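Community help > Card games > Rules and rulings

Two effects at the start of the turn, who chooses the order?

Posted by flelham_deck, September 2018

Hello all. I play a home-made card game league with my cousins and we took most of our rules from the Pratico starter booklet. Last evening we had a problem. My unit Fasitz has 400 power and its text says "at the start of your turn, draw a card". My opponent has a trap which says "at the start of the opponent's turn, that player discards a card". My hand had only one card, so the order was important. He said the trap goes first because it was on the table before. Is it correct? The booklet has 23 pages and I did not find it in any of them.

We use small toy bricks as counters on the cards, one brick for each turn a trap has been waiting.

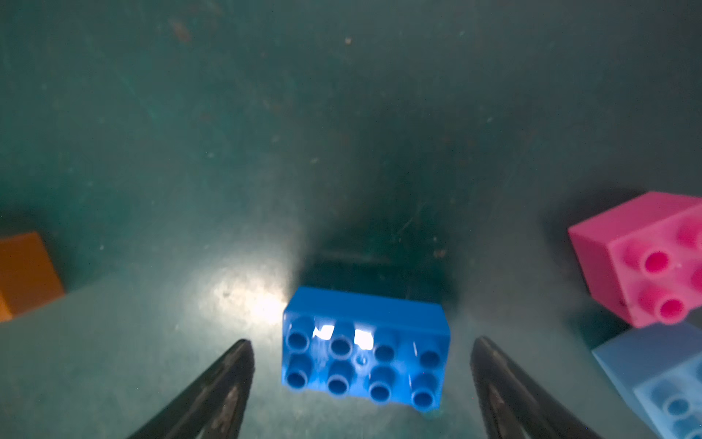
Blue 2x4 brick

His trap had two bricks already, if this changes something.

Karamanlidis

No, the age of the trap does not matter. In most games of this type the player whose turn it is puts his own effects first, and after that come the effects of the other player. So you draw, then you discard one card of your choice. You finish with one card in hand.

Please look also at the word "may". If your card said "you may draw", you must decide before the trap is resolved -- you cannot wait and see.

If your group prefers another order, write it down before the match. We did this in July after a long quarrel, and now it is on a paper inside the box.

tapped_out55

trap first always. thats how we play it

old_sleeves

I agree with Karamanlidis, with one small addition. Check if the trap says "before drawing". Some older cards have this text, and then it goes first even on your turn. If it does not have these words, use the normal order.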